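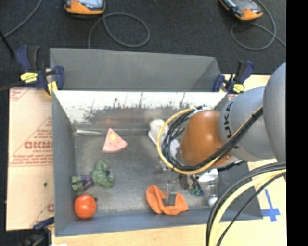 Bins, Tubs and Boxes: Getting the Grime Off and Keeping It Off

I love a bin. I have bins under the sink, bins in the mudroom, bins of toy vegetables, a bin for the good twine and another for the twine that is really just string. Few things around the house work so hard for so little money, and few get washed so seldom! We empty them, shake them over the trash can, and fill them right back up. So this page is all bins: how I wash them, how I dry them, what goes in which, and a few repairs that have held up well at my place.

Washing a hard plastic bin

Start dry. Take the bin outside, turn it over and give the bottom a good slap, then vacuum the corners with the narrow tool. Water on top of crumbs makes paste, and paste in a corner is a job for a toothpick.

Next put 2 quarts of warm water and a small squirt of dish soap right in the bin and let it sit while you do something else. I use Eler, the green one, but any plain dish soap will do. Come back, swish with a soft brush, tip the water out and wipe down the walls from the rim to the floor. Go all the way around before you start on the floor itself, otherwise you'll be chasing drips over the part you've just cleaned.

Rinse twice. The second rinse feels like overkill, but leftover soap dries to a sticky film and the next batch of dust just adores it.

Dark streaks and scuffs

Those gray and black marks on pale plastic are usually rub marks from whatever has been dragged in and out, and they come off more easily than you'd think. Make a paste of baking soda with a little water, stiff enough to stay on the cloth, and rub in small circles with light pressure. Wipe, look, and go again if you need to. I have brought back a pantry bin I was ready to toss, and I was so pleased with it that I left it on the counter for two days just to admire it.

A melamine sponge is faster. It is also a very fine abrasive and will take the shine off glossy plastic, so try it on the bottom first. For crayon, a dab of cooking oil on a paper towel softens the wax, and then the oil comes away with soap and water. For the gummy ghost of a price sticker, same thing, but leave the oil on for an hour.

Permanent marker usually gives up to rubbing alcohol. The 70 percent kind from the drugstore is fine. Open a window, keep it away from the stove and the pilot light, and test a hidden spot first, as clear hard plastic can craze and go cloudy on you.

Cardboard boxes

Cardboard can't be washed, but it can be looked after. Brush it out with a dry pastry brush (a retired one, please!). For a greasy patch, press on some cornstarch, leave it overnight and brush it off in the morning. If the floor of the box has gone soft, cut a second floor from another box, running the ridges the opposite way, and drop it in. You'll be amazed how much stiffer it gets.

Any box that smells musty should go straight to recycling, and don't store food, paper or fabric in it for even one more night. Boxes that have sat on a basement floor are the usual offenders. A couple of wood slats under the stack will keep air moving.

Play food and other small toys

Play kitchens are where I get the most mail, so here goes.

Sort first. Hard plastic in one pile, stuffed or plush pieces in another, wood in a third, and anything with a battery off to the side by itself.

Hard plastic pieces can have a bath in soapy water. Squeeze any hollow ones under the surface and watch for bubbles. Bubbles mean there's a hole, and a hole means water is getting in, so squeeze them out well and dry them hole side down. If what comes out is black and specky, throw the toy away.

Plush pieces go in a zippered mesh bag on the gentle cycle, cold, if the tag allows it. No tag? Wipe with a barely damp cloth and a drop of soap, then a clean damp cloth, and let them dry somewhere breezy. A stuffed carrot takes much longer to dry in the middle than you would guess from the outside. Give it a full extra day.

Wooden pieces just want a quick wipe and a quick dry. Never soak them. If they look chalky afterward, rub in a bit of food-grade mineral oil and buff.

The two-layer rule for toy bins

Shallow beats deep, every time. My rule is that toys go in no more than two layers, and then you start another bin. In a deep tub the small person dumps the whole works on the rug to get at the one thing on the bottom (and wouldn't you?). In a shallow one the watermelon slice is right there. Cleanup goes faster too, and you notice spills while they're fresh.

I keep puzzles out of this system altogether. A 1000 piece puzzle belongs in a zip bag, inside its box, with a big rubber band around the box, on a shelf that takes a stepladder to reach.
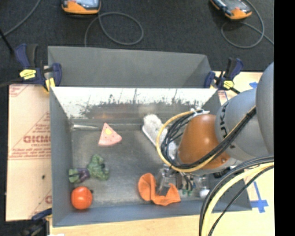
CLASTHOLM, January

The weather has been too miserable for the garden, so I gave the first part of the month to the pantry and the back hall, and I have some fresh discoveries to pass along!

The first is about drying. I used to stack washed bins inside each other while they were still a touch damp, and in this cold they would lock together so tight that I once had to sit on the floor and hold one with my feet. Now I stand them on edge along the bathtub with a wooden spoon between each pair. They dry by bedtime. If you already have a pair stuck tight, put cool water in the inside one and set the outside one in a few inches of warm water, wait a little, and twist. Please use warm water and leave the kettle out of it, because boiling water can warp thin plastic and it's hard on fingers.

The second is liners, and I am a complete convert. I cut up an old vinyl tablecloth, the kind with the flannel back, and laid a piece in the floor of every pantry bin, flannel side down. Onion skins, potato dirt and the mystery dust that comes off garlic all land on the liner, and the liner goes in the sink. Trace the bottom of the bin on newspaper first and cut your pattern a finger's width small all around. Mine curled at the corners until I snipped the corners round.

For the bin that holds oil bottles I went with a folded dish towel, and I change it when I change the others.

Third, labels. I've tried chalk labels, the little brass frames, and a label maker that ate batteries like popcorn. What has lasted is plain masking tape and a pencil. Pencil doesn't run when a wet hand grabs the bin, and the tape peels off clean if you replace it every season. Put the label on the short end if the bin lives on a shelf, and on both the short end and a long side if it moves around.

A cracked rim, mended

Pētersons, the hardware store on the corner here, has let its plastics aisle shrink down to practically nothing, so I've been mending. For a crack that starts at the rim and runs down, drill a very small hole right at the bottom tip of the crack. It stops the crack from traveling. Wear eye protection, go slow, and back the spot with a scrap of wood. Then clean both sides with alcohol, let it dry, and put a strip of strong cloth tape inside and out, pressing hard with the back of a spoon. I wouldn't put food loose in a mended bin or carry anything heavy in it, but for hats and gloves it's as good as ever.

What I keep where

Under the sink: one low bin for brushes and cloths, one for dishwasher things. Cleaning products go up high behind a latch if children visit, even if they only visit on holidays.

Pantry: onions in one bin and potatoes in another, on different shelves. Both want dark and air, so no lids.

Back hall: one bin per person for mittens, with a folded newspaper in the bottom from first snow until the mud is done. Change the paper when it's soggy.

Garage: lids on everything, and birdseed in metal. I learned that one from the mice.

Questions from the mailbag

A reader in Trolimura wrote to ask if the dishwasher is all right for small bins. Look for the dishwasher mark on the bottom, use the top rack, and skip the heated dry. If there's no mark I wash by hand.

Another wanted to know what to do about a plastic tub that held curry leftovers and is now orange for life. Put it in a sunny window, washed and open, and turn it each morning. Mine took 5 days and came out nearly white! In winter you may need longer. It works on tomato sauce as well, though less completely.

And for the person whose felt-bottomed basket sheds all over the closet: go over it with a lint roller, then a light mist of water, then the roller again. If it's still shedding after that I'd pull the felt off and use a liner.

Next month is drawers. I've already emptied the one by the phone and found the good scissors.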